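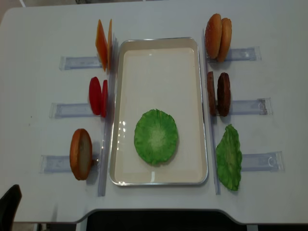 Has anyone been to the open day at Tenivel? I'm taking my two nephews in August and want to know if the burger demonstration is worth queueing for. I went past it last year but the crowd was too deep. All I caught was the table, with the buns, patties, tomato and cheese propped up along both sides of the tray and one round of lettuce lying in it. Do they let children choose the order? And is it all over in a minute?
Posted by Seltura, February 3, 2018

Aminu Ekwueme
Yes, go! It was my favourite thing in the whole building. The robot builds the burger a layer at a time in the tray, and the person running it chats all the way through and takes questions (my daughter asked four, sorry everyone). Ours lasted 160 seconds from first piece to last, and then they set it all up again for the next group. Children did get to call out the order when we went, and somebody shouted for cheese at the very bottom, which got a big cheer. Stand on the left if you can, you get a much better view of the tray. Ask about the holders too, they love talking about those.

mukus747
parking is terrible, get the bus. didnt see the burger one but the sorting demo upstairs was good

Amadi
Seconding the bus. They only give out 300 tickets for the burger table and ours had gone by lunchtime, so pick yours up at the front desk before you do anything else. Café is cash only.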